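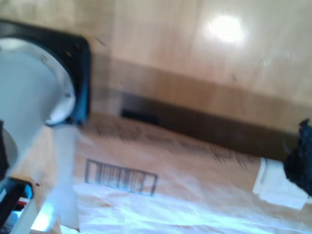 How to Check Out a Takeout Franchise Before You Hand Over a Deposit

By Sachiko Murakami
December 2018
4 min read
Print | E-mail

Every takeout franchise brochure I have read promises the same thing: a proven system, loyal customers and a signature item people drive hours for. Maybe so. I'd want to see the sales by month first. These steps are the ones I used on a Hivow Kitchen store off the highway near Selberg, and I walked away at step 4.

Step 1. Find out who is counting the customers

The sales packet told me the store served 529 customers on a good Saturday in summer. Fine, but what did it serve on a wet weekday in March? Ask for a full year of register totals, with refunds and staff meals shown separately. If you get a "typical week," ask who picked the week. I asked twice and got a prettier chart.

Step 2. Look up the award

"Voted a top burger" means very little until you know who voted. Get the name of the contest, the year, and how many places entered. The one on our packet was a poll run by Waser Foods, who also sell the chain its frozen patties. I gave it no weight when I worked out a price, and I suggest you do the same.

Step 3. Sit in the parking lot

Go without telling the seller. Stay through lunch and again at dinner. Count the cars that pull in and, if you can see the door, the people who come out carrying food. Plenty of drivers stop for the restroom and buy nothing. I logged 308 cars and 23 visible orders over my two sittings. Some orders I surely missed, but I didn't miss hundreds.
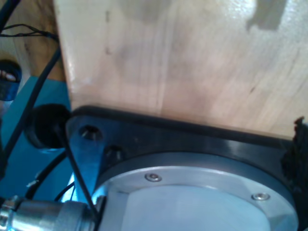 Step 4. Price the refit yourself

Sellers like to say a store has been "refreshed," and the franchise agreement usually lets head office decide when it needs doing again. Ask for the date of the last refit and the invoices. Then go over the counters and dining tables in person, from a low angle, with the lights on. Shine tells you very little about condition. The pale board in the photo has a bright glossy reflection near the top and still shows gray smudges and darker streaks, and a seller's wide shot of a dining room will hide marks like that every time. Get a local quote for refinishing and another for replacement. Bednarek Fixtures quoted me well over the figure in the packet, and that was before anyone had looked at the fryers.

Step 5. Call people who left

The chain will give you a list of happy owners. Call them if you like. Then ask for the names of owners who sold or closed in the last 18 months, and call those too. Good questions:

- What did you pay for packaging, and could you buy it elsewhere?
- Did the marketing fee pay for any ads near your store?
- How long did it take to sell?

Step 6. Have your own lawyer read the exit clause

Use a lawyer the broker did not recommend. Mine found that a departing owner had to keep paying the marketing fee until a buyer was approved, with no deadline for the approval. If a deposit is due before that reading is done, don't pay it.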